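Fitted sheets on a deep mattress - what stays put?

Home and Laundry > Bedding
Page 1 of 1

konrad_o
Posted 13/09/2023
We bought a new mattress last month and none of our old sheets fit it. It is 11 inches deep before you add a topper. The corner by the wall pops off every night. I have tried the elastic straps with clips and they hold for a few days, then one lets go. Is there a sheet that stays on, or should I give up and buy a thinner topper?

ptarmigan73
Look at the pocket depth on the package and ignore the word "deep." Every brand means something different by it. You want at least three inches more than the mattress, and more than that if you wash hot. Cotton shrinks in depth as well as length.

Yhon C.
I disagree with going much bigger. I bought sheets with huge pockets for an 11 inch mattress and they slid around all night. Loose fabric on top is worse than a tight corner. I went back to a closer fit with elastic all the way around, not just at the corners, and I have had no trouble with it.

ptarmigan73
Three inches over isn't huge. If yours slid, the elastic was probably weak.

Yhon C.
The elastic was new. It was a jersey knit, so maybe that was part of it.

jeptoo_t
Knit and woven behave differently, so you may both be right. I do the bedding for a small guest house in Plurnenbridge and we wash everything at high heat. Woven cotton percale lasts longest for us. The knit ones get baggy in the middle within a season. Wash a new set once before you judge the fit.

Also, which corner do you put on first? Start with the one against the wall, then go to the opposite corner at the foot. If you leave the wall corner for last you never get it fully under.

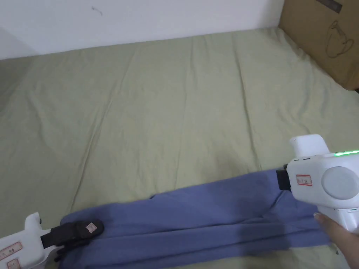 konrad_o
Re: which corner first
I have been doing the wall corner last. I'll switch. Current sheet is a cotton and polyester mix from Kullach, no depth on the label that I can find.

parveen.s
Creases across the top don't mean a bad fit, by the way. My green ones look wrinkled the minute they go on and they have never come off. Check the corners after a week of sleeping on it.

On the straps - the clips slip if you attach them to the hem only. Catch the elastic too.

Yhon C.
Straps are a waste of money in my opinion. Same price as half a sheet.

parveen.s
Mine are four years old and still going. They cost less than lunch.

konrad_o
Update: wall corner first, clips on the elastic. Ten nights and it has come off once, at the foot this time. I ordered a percale set with 15 inch pockets and will wash it before it goes on. Keeping the topper for now.

jeptoo_t
Take it out of the dryer a little damp and put it straight on the bed. It stretches over the corners more easily that way.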